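Two grippers, one wrist, not much patience

2022-10-13

I have now had the Mallari fingers and the Bisia fingers on the same arm for long enough to have an opinion, and the opinion is that I'd like to see whoever wrote the Bisia leaflet pick up a cable with them.

The leaflet says "handles flexible parts with ease". Which flexible parts? A rubber hose is flexible. So is a sock. Pranab Paul rang the supplier in August to ask and was told 4,000 cycles without a fault, which answers something else.

I gave each set 30 tries at a single wire on a flat mat. The Bisia set did better, I'll admit that. Rizwan thinks this settles it. I think a single wire on a flat mat is a test you design when you already want to buy the thing.

The Mallari fingers are heavier and the screws are a nuisance to reach. They do at least close square. The Bisia ones needed shimming before I'd trust them with anything thin, and the shims weren't in the box.

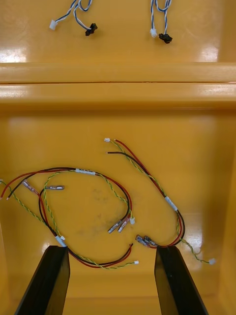 My quarrel is with the wrist camera as much as the fingers. Every demo I've been sent uses a matt grey tray and parts spaced out like cutlery. Put it over a glossy yellow-orange bin and you get glare along the ridge and on the upper shelf, right where the small blue-and-white harnesses are. The black fingers at least stand out. The bigger harnesses lower down are worse for another reason: red and black wires in loops, with a thin green-and-yellow pair wandering off to its own little white connector. Grab the taped part and you might have something. Grab a loop and who knows what comes up with it.

Siiri wants to try a polarising filter before we blame the software. Fine. I'll order one, and a longer hex key.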